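The Sorting Table

11th June
By Kalliopi Softić

Print this story | E-mail this story

The key to the back room at Huddale had to be turned the wrong way and then lifted, and Ruvidwood did it at the first go, which pleased her so much that she forgot to be nervous. In she went, bag over one shoulder, sandwiches in the other hand!

She had been told there would be toys. Kadrić had said it on the telephone in the voice he used for drains. "Bits and bobs from the old playroom. See what's worth keeping. Boxes for the sorted, tray for the unsorted, and don't be all day about it."

But nobody could be quick with a tray like that. She stood over it and felt exactly as she had at six, at her gran's button tin, when the lid came off and all the colours were there at once. A brown ball like a basketball, only small. A green spiky one, the sort you squeeze until your palm tingles. A yellow triangle as bright as custard! And cloth pushed in among it all, and little coloured scraps that would get into her sleeves and come home with her and turn up in the butter.
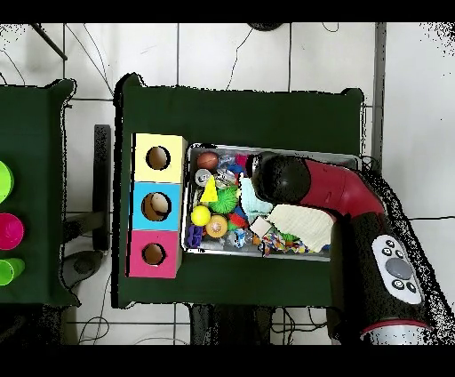
She put her sandwiches on the windowsill and rolled up her cuffs. The rule, she decided, would be holes. Each box had one, a good round one, and what went into the yellow box would be for the nursery, what went into the blue would be for the fair, and what went into the pink would be for anyone who had lost something and might come asking.

She loved the pink box best straight away. When she was small she had lost a rubber ball down the side of the Usolton ferry, and had gone to the harbour office every Saturday morning (well, four of them) to ask if it had been handed in. The man behind the counter looked in his drawer each time. He really looked, too, moving the gloves and the spectacles about, and then he said, "Not yet, miss." She could have kissed him for that yet.

"How's it coming along?" called Kadrić from the passage.

"Beautifully!"

"How many have you done?"

"None," said Ruvidwood.

He came in then, wiping his glasses on his tie, and she waited for the drains voice. He looked at the tray. He went on looking, and after a while he bent down with his hands on his knees, as people do at rock pools.

"There's a bear in there," he said.

"There is. Under the globe."

"I had a globe like that. It was a ball, you know, but with the countries on. We used to kick it, and then my sister would make me say where my foot had been." He laughed, and it was such a surprising laugh, high and quick like a kettle starting. "Peru, mostly. I was terrible at kicking but I knew a great deal about Peru."
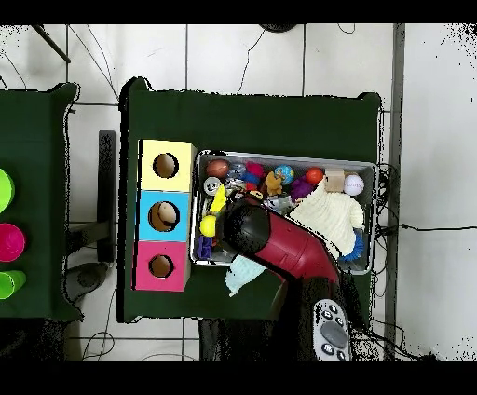

The globe ball, with the little brown bear just below it.

"Yellow, blue or pink?" asked Ruvidwood.

"What's pink?"

She told him. She told him about the ferry as well, and the drawer, and the man moving the spectacles, and she must have gone on a bit, because by the end of it he had pulled up the other chair and was eating one of her sandwiches.

"The bear's pink," he said firmly. "Somebody will want that bear."

"And the baseball?"

"Fair. No, hang on. Let me think about the baseball."

So they thought about the baseball. They thought about the tennis ball too, and whether a spiky thing was kind to give to a nursery, and what you would call the purple one if it were yours. The light moved along the sill. At some point the telephone rang in the front office, and Kadrić lifted his head and listened to it with great interest until it stopped.

"Pass me the bear," he said. "I want to see if he's got a label."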